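I gave up the car in November and said I'd write about it once I had a full winter and autumn of bus trips behind me. The 6 from Temba Road gets me to work most mornings, and I've learnt to leave a bit earlier on bin day.
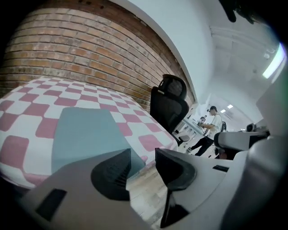 Rego and insurance used to cost me 2444 dollars a year, before petrol. I've put 800 of that into a secondhand bike – a Pistel, heavy but sound – and the rest is going on the gutters.
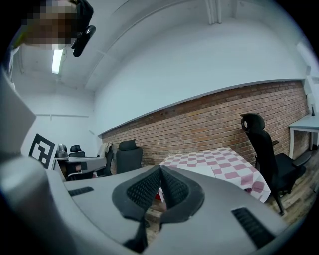

Philomena Amoah wrote that she tried the same thing and lasted until the first week of school sport. Fair enough. I don't have kids to get to an oval by eight on a Saturday.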